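About Covudico

We write planning and monitoring software for two-armed robots. Giuliana Cuervo and Fredy Apaza started the company after years of watching demos that ran well at ten in the morning and fell apart by lunch. We have made a few of those demos ourselves.

Most of what gets called autonomy is a script with good lighting. Our planner, Torthorpe, assumes its own perception is wrong until a second check agrees. It is slower than its competitors on easy jobs, and we say so to customers before they buy.
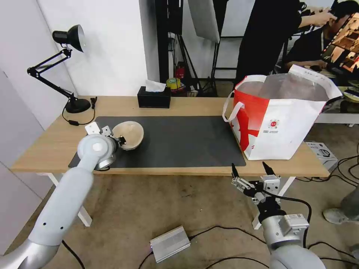
Torthorpe logs every grasp it refuses as well as every one it tries. In June the test set stood at 2372 attempts, 164 of them refused, and Kerstin Teuber still reads the refusals by hand. She doesn't trust the summary page — she wrote it.

There are 15 of us. We don't publish a single success rate, and we are wary of anyone who does. If you have a task you think can't be automated, write to Ese Adeyemi. He may well agree with you.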